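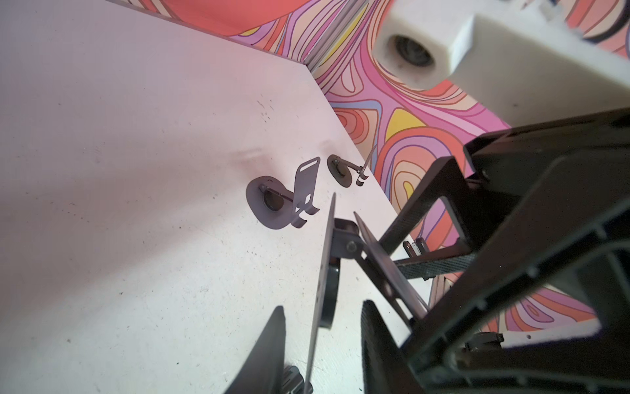
Ticket: Two-part holder, assembly by arm
Project: Prama
Opened by: Svenja Schwaiger
Assigned to: Ambros Sutter
Status: open

Svenja, February, first entry
Can we get the arms to put the holder together without a person stepping in? I do one at my desk in 15 seconds, chatting. On Prama the pick is fine, the carry is fine (lovely, smooth as anything) and then the top piece stops short of the base and the arm pushes until the force limit trips. I ran it 10 times this morning and got two good ones. Two more than last month, mind you!

Ambros
Great, something to chew on. Which force limit are you on? And do both parts start in the same place each time, or are you putting them down by hand?

Svenja
By hand, more or less where they land. Limit is at 800, whatever the units are in that menu.

Ambros
That's the factory value and it's far too high for small parts. The arm ought to give up much sooner, back off and try again a little to one side. People do that without thinking, we wiggle. Please try:

1. Set the force limit to 100.
2. Turn on the search move (Motion, then Contact, then Spiral).
3. Slow the last bit of the approach to a quarter speed.
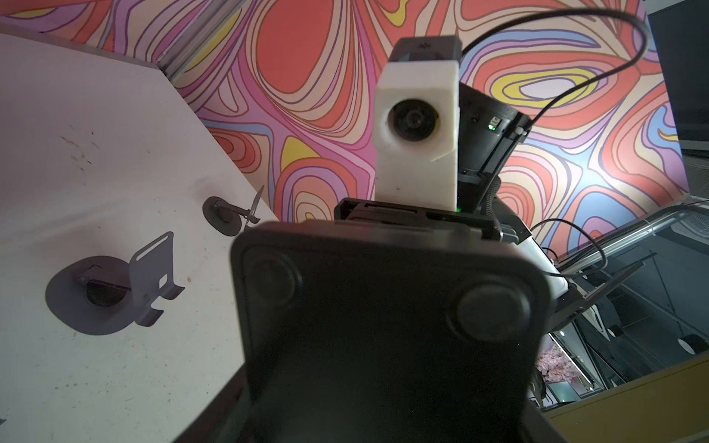 It also matters which arm goes first. If the second one is parked too near, the planner takes the long way round and the part arrives at a slant. Send me the log if you see that.

Svenja
Done all three. The wiggle works!! Six good out of 10, and the bad ones let go politely where before they just shoved. Meifang came over to watch and stayed through her tea break. Still slower than me by miles.

Meifang Deng
Adding my bit. Two of the failures were bad grips, the small piece had turned in the fingers before it got anywhere near the base. Could we have a regrasp step?

Ambros
Yes, there's one in the Alance library. Order of work for the next run:

1. Pick the small piece and lift it clear.

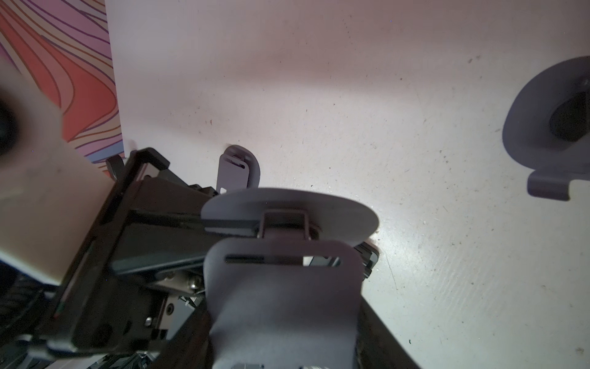 2. Check the angle. If it's off, put the piece down and pick it again.
3. Carry on to the base with the new limit.

Svenja
Will load it after lunch. Leaving this open.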